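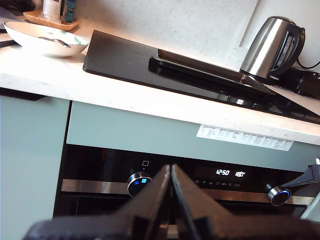
Oven panel at 180°, with a printed table stuck just above it.

Setting a built-in oven with touch controls

Ovens with two knobs and a row of touch icons all work a little differently, but the habits below carry over to most of them. Keep the manual for the symbols. The fan, the clock and the letter P don't mean quite the same thing on every model.

Pick the heating mode first, then the temperature. On many ovens a change of mode puts the temperature back to a preset figure, and anything you dialed in before that is lost.

Turn the temperature knob slowly and stop for a second before you walk away. Some knobs jump in steps of 5 degrees and some in steps of 10, and a quick twist can overshoot.

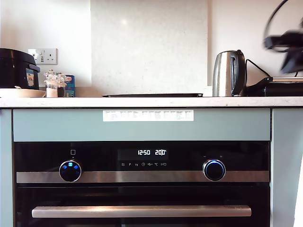

Read the number again once the display has settled. If your recipe is in Fahrenheit and the oven is in Celsius, 180 is close to 350 and 200 is close to 400. For a fan setting, drop the recipe temperature by 20 degrees Celsius and check the food early.

A small chart by the oven saves a lot of looking up. Ours at Breltness is a small table set out in columns and rows. Print it large enough to read standing up, and use tape that peels off cleanly – painted cabinet fronts mark easily.

Wipe the black glass with the oven off and cool. A barely damp microfiber cloth is enough, followed by a dry one. Don't spray cleaner straight at the knobs. On brushed steel, wipe along the grain.

Set the clock again after a power cut. Plenty of ovens won't heat until the time has been entered.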